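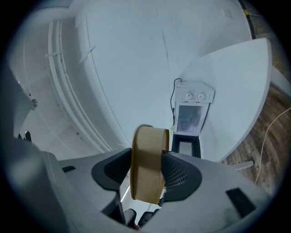 Break room / small kitchen corner: where does everything go?

olga_fonseca
Joined January
Posted November 2005

Hi everyone, I hope this is the right section, please move it if not! I look after our little office on the second floor (I took it over from Qusai Bataineh, some of you will remember him from the shelving threads, and he left me very good notes but none about the microwave). We have a white table against the wall with a white microwave on it, the plain kind with two round knobs, and that is our entire kitchen. No sink, no counter, no cupboard. I keep a small white flower decoration with green leaves on top of the microwave so the corner looks like somebody loves it.

My trouble is that there is so little table left over in front. We have a yellow plastic tray with low sides that gets used for carrying things back and forth, and it ends up right on the front edge of the table every single time, and I hold my breath whenever anyone walks by. The Fedetti catalog has a wall bracket that would lift the microwave up and free the whole table. Has anybody used one?

PlankFloorPete
Hi Olga, welcome! We had a Fedetti bracket at our old place and I took it down after a year. Ours put the microwave at about chin height for me, and I'm not short. Lifting a full bowl of soup down from there is no fun at all. I would leave it on the table and get a deeper table. Trinum makes a plain white one and the legs adjust, handy if your floor is as wavy as ours.

marjoram
I'm going to disagree with Pete a little bit (sorry Pete!). It depends how low you hang it. Ours is at elbow height, everyone in the office reaches it fine, and we got the whole tabletop back for mugs and lunches. I'd do it again tomorrow. But please move the flowers, Olga. Mine sat on top of the microwave too until I read the booklet, and it wanted the top kept clear. 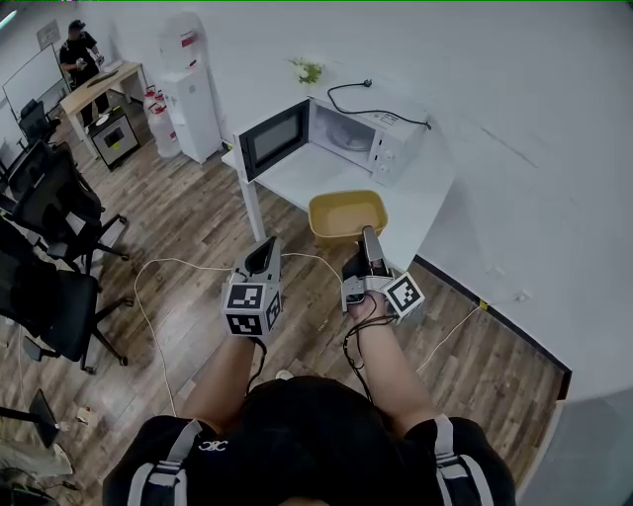
olga_fonseca
Thank you both, this is so helpful. The flowers can go on the windowsill, I suppose, though I'll miss them there. The other thing I should have mentioned is the cord. It comes from the back, over the top of the microwave and up the wall to the plug, so if I raise the whole thing on a bracket I think it will have an awful lot of slack hanging down. And there's a thin white cable along the floor by the black baseboard that I would love to get out of sight while I'm at it. We have wood-look planks and it shows up terribly.

PlankFloorPete
Cord clips for the one on the wall, and a stick-on channel for the floor one. Clilbridge sells it in white, but for a black baseboard I'd ask for black. Run it along the top edge of the baseboard and you'll forget it's there. I used 13 clips in our whole office and had some left in the bag.

marjoram
Seconding the channel. Not seconding the deeper table, ha. If the room is narrow you'll be bumping your hip on it all winter. How close are your chairs?

olga_fonseca
Three black office chairs with mesh backs, usually lined up one behind the other on the other side of the room. They roll, so they wander. I think I'll measure tonight and ask Azar downstairs if I can borrow their level.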